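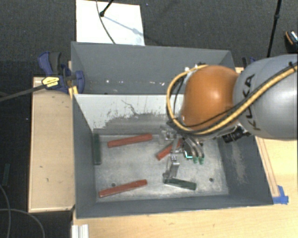 Home | News | Products | Stockists | Contact

Sep 6, 2024

Mundau puts its toy blocks in a metal bin and asks you to do the same

Mundau, the maker of plain toy blocks in red and green, today launches Dramum, a set for families who have given up on lids, drawstrings and the cupboard under the stairs.

Dramum comes with 215 blocks and two open grey metal bins, made to stand one behind the other on a table. The bins have no compartments, no labels and no cheerful animal on the front. The floor of each is bare metal, so a dropped block announces itself to the whole house.

"We spent almost 25 months on storage ideas and most of them were bags," said Adjoa Ankrah, head of product at Mundau. "Children tip bags out. They tip bins out too, but a big metal one is heavy, and they tend to lose interest."

The blocks come in short and long sizes. The long ones are for roofs and bridges and, in the homes that tried early sets, for arguments. Red and green were picked after a lengthy discussion about yellow, which Mundau does not wish to reopen.

Dimas Harahap, who designed the bins, kept the sides low enough to reach over. "You should be able to see what you've got," he said. "With a deep box you only ever play with the top layer – the rest is archaeology."

Spare blocks will be sold singly from January, mostly for the benefit of people with sofas. Dramum is available now from Pelupessy shops. The first run is 3650 sets.

Press contact: Tirta Oei, Mundau press desk

Recent news
- Zilus stacking rings: new colours
- Pelupessy to stock the full Mundau range
- How to wash painted blocks

Comments (3)

Genji Yokoyama: Does the bin come with felt feet? Asking for my table.

Abílio Carvalho: We have the old bag. It has a hole. Can I buy the bins without the blocks?

Tirta Oei: Abílio, not yet, but I've passed it on. Genji, yes, four to a bin.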